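Projects > Brutero > plate-table > README

Brutero plate-table set

Hi! I'm Tove Kragh, and I put this set together to settle a budget argument. Our workshop in Furnalham wants to buy an arm for a small tabletop cell, and the quotes were sitting on my desk long before anyone could tell me how much reach we needed or how big the table should be. So I did the planning in simulation first and kept the data, and now you can have it too.

What's in it

There are 1,832 simulated episodes. Of those, 1,298 use the round table with the cloth on it and the rest use a plain square bench. Each episode has rendered colour frames, joint positions, the gripper opening and a plain text note with the table size and the arm's mounting spot. I ran everything on a desktop we already owned, so the hardware cost so far is nil (my boss liked that line in the spreadsheet very much).

The job is the same all the way through: an arm with a two-finger gripper, a small pink cube and a painted plate that I wouldn't want to bump in real life. I picked the plate because our real work involves glazed ceramics, and I wanted to see how much elbow room we'd need around one before paying for a bigger table.
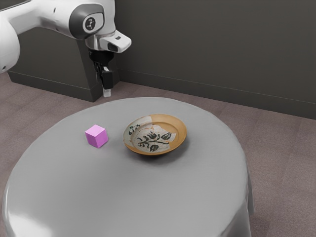
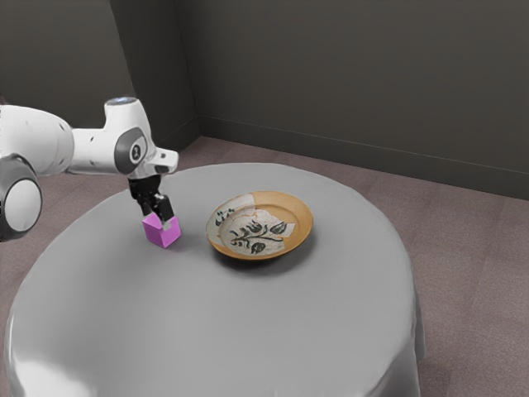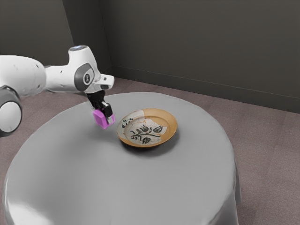 Renders from the round table group: white arm, grey cloth, painted plate.

How I've been using it for the budget

I started with reach, because that's where the price jumps. For every episode I plot how far out the arm has to go from its mount, then mark where the shorter arm on our list would run out. If most of the plot sits inside that mark, I can't really defend the longer one, and the money can go to a decent stand and a spare set of fingertips.

The table was next. Vullel quoted us 2 sizes and I had my heart set on the large one, but a large table eats reach when the arm is mounted beside it, and it eats floor too. The text notes let you sort by table size, so have a play with that before you fall for a catalogue photo like I did.

Then there's the gripper. Norðdahl sells theirs separately from the arm - watch for that, my first draft of the budget left it off completely! I also forgot cabling, the mounting plate and freight. The file budget_lines.csv has 7 headings that I now copy into every equipment request, with the amounts left blank so you can fill in your own.

Things to know before you lean on it

It's all rendered. The lighting is soft and even, the cloth is tidy, and our workshop on a Tuesday afternoon looks nothing like that. I wouldn't use these frames to choose a camera. I also wouldn't use them to estimate how many pieces an hour a real cell would get through, and please don't quote me to a supplier as if I'd measured it.

The cloth is part of the look only. I haven't checked how it behaves if something drags on it, and there's no force data anywhere in the set.

Safety gear isn't modelled either. Our guarding quote came in separately and changed the floor plan, so leave space for yours - and leave a line for training while you're at it.

If you find a mislabelled table size, send me the episode number and I'll fix it in the next batch.

Related

Brutero square-bench notes
Blank equipment request, with freight and cabling
Furnalham workshop floor plan, draft
Comparing arm stands: fixed or on castors
Spare parts list for two-finger grippers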